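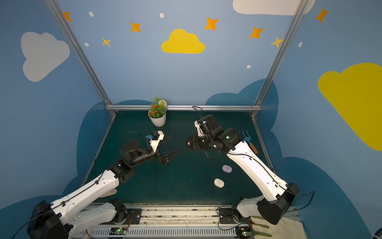 A flowering plant in a white pot, two oval containers and a small blue-tined garden fork, under the painted clouds and stars.

News > Caldeira > Community Programs
Search news and events Go
November | By Clementina Gouveia, Caldeira Press Desk

CALDEIRA OPENS CLONDA, A SMALL-SCALE GARDENING PROGRAM FOR PEOPLE WITH NO YARD

Free winter sessions cover potting, dividing and caring for plants on an ordinary tabletop

Caldeira, the garden center that has been selling seeds and plants on the same corner since 1889, is opening a new indoor gardening program this November. It's called Clonda, and it is for anyone who wants to grow something and has only a table or a windowsill to do it on.

Sessions run every Monday at 2 p.m. and last 90 minutes. They are free, the soil is included, and you take home what you pot. Each session has room for 17 people, and children are very welcome with an adult.

We have wanted to do this for years! Most of our classes have been held outdoors in the beds behind the greenhouse, and they stop when the ground gets hard. Every fall people come up to the counter and ask what they can do until spring. Some of them live in apartments, or have given up a big garden and moved somewhere smaller, and plenty have never planted a thing in their lives. Clonda is for all of them.

"You can learn nearly everything that matters with one pot," said Judite Antunes, who runs the program. "How deep to set the roots, how hard to press the soil, how much water is too much. If you get those right with something the size of a coffee mug, you'll get them right in a half barrel too."

WHAT WE'LL BE DOING

The first sessions are about flowering plants in small pots. You'll choose a plant, slide it out of the container it came in, loosen the roots, and settle it into a new pot with fresh mix. We'll go slowly over the part that trips people up, the gap between the soil and the rim. Fill a pot to the top and the water runs straight off onto the table. Leave a finger's width and it soaks in where you want it.

After that we move on to shallow oval containers, which are great for grouping plants and a little harder to water well. Glória Barros has taught our outdoor container class for a long time and is leading these weeks. She likes to start with the tallest plant and work outward, and she has strong feelings about leaving space.

"People buy enough plants to fill the dish on the first day, and it looks wonderful for two weeks," Barros said. "I ask them to put one back. They grumble, and then they come and show me pictures in the spring."

Later in the winter there will be sessions on dividing crowded plants, starting herbs from cuttings, and what to do with a gift plant once the flowers have dropped. The order may change a bit depending on what is looking good in the greenhouse that week.

SMALL TOOLS, PLEASE

You don't need to own any tools to come. We will have hand forks and trowels from Emetti set out for everyone, in a short size that suits indoor pots and fits smaller hands. A hand fork is the one we reach for most. It loosens packed soil around the edge of a pot with less damage to the roots than a trowel blade, and it is good for scratching up the top layer before you water.

If you have a favorite tool at home, bring it. Raquel Calado from our tool counter will be at the first session of each month to clean and oil wooden handles and show how it's done (a rag, a little linseed oil, patience). She can also tell you whether a bent tine is worth straightening. Usually it is.

A CHEERFUL PLACE TO WORK

We wanted a look that would feel good on a gray afternoon, and we are so pleased with the sky blue walls, with their clouds and their orange and yellow stars. The dark green tabletop is a favorite with the staff too. White pots and bright flowers stand out beautifully against it, and the lavender containers look better on it than any of us expected when the color was first suggested.

The paint colors were picked by Adelino Ramalho, who looks after our greenhouse displays and tried a good many blues on scrap board before settling on this one.

"I kept carrying the boards outside and holding them up," Ramalho said. "The early ones were all too cold. This one has some summer in it. The stars were my granddaughter's idea, and I'm glad I listened."

WHAT TO BRING AND WHAT TO WEAR

Wear something you don't mind getting soil on. Aprons are available in adult sizes, and there are a few for children. Bring a bag or a low box with a flat bottom for carrying your pot home, especially if you're taking the bus. If it is below freezing outside, bring newspaper as well and we'll wrap the plant before you go.

Please tell us when you sign up if you need a seat at table height or would like extra time. Barros and Antunes are both happy to start early with anyone who prefers a quieter room.

Potting mix for the winter sessions comes from Fuvo. It is peat free and quite light, so it dries out faster than some brands. We'll talk about how to check it with a finger before reaching for the watering can. Anyone with a plant allergy should let us know ahead of time so that we can choose something suitable.

HOW TO SIGN UP

Places can be reserved at the front counter or by phone during store hours. You can reserve for one session or for the whole month. If a session is full, ask to be put on the list, and we will call as soon as a place opens up. We ask only that you let us know if you can't make it, so the next person can have your spot.

Groups from schools, libraries and senior centers can ask for a session of their own on another day. Antunes is already putting together the spring calendar for these and would love to hear from teachers, including those who have a sunny windowsill in the classroom and aren't sure what would survive on it.

ABOUT CALDEIRA

Caldeira is an independent garden center founded in 1889. It grows many of its own bedding plants, herbs and flowering houseplants in the greenhouse behind the store, and holds classes for beginners and longtime gardeners.

PRESS CONTACT

Clementina Gouveia, Caldeira Press Desk. Reporters are welcome to join a session and pot something. Please call ahead so that we can save you a place.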